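Repair Morning at Filness Village Hall

The Filness repair morning returns to the village hall in January. Doors open at 10 am and the last item is booked in at 12 noon. Small electrical goods, clothing and hand tools are accepted.
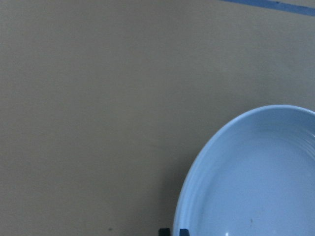
Each household may bring two items. Mains appliances are safety tested before they are handed back. Petrol tools and microwave ovens cannot be taken.

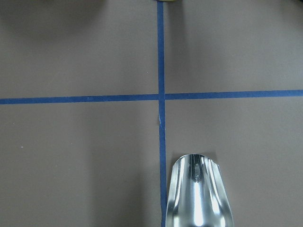
Words: Thérèse Marchand

Bookings are in slots of 15 minutes. There are 16 slots, and forms are at the Luteo shop. Parts are charged at cost. Items left for parts must be collected within four weeks. 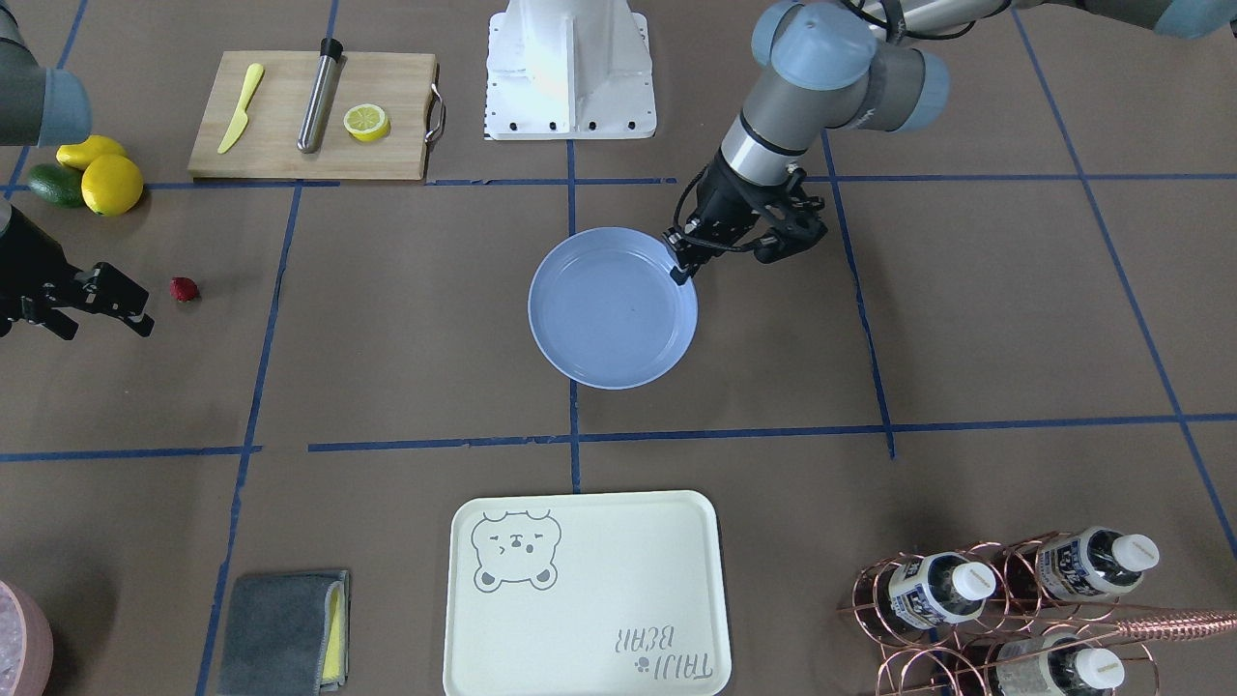
Light blue plate on the taped tabletop.

To book a slot or offer bench time, contact Afiq Kwok at the hall office.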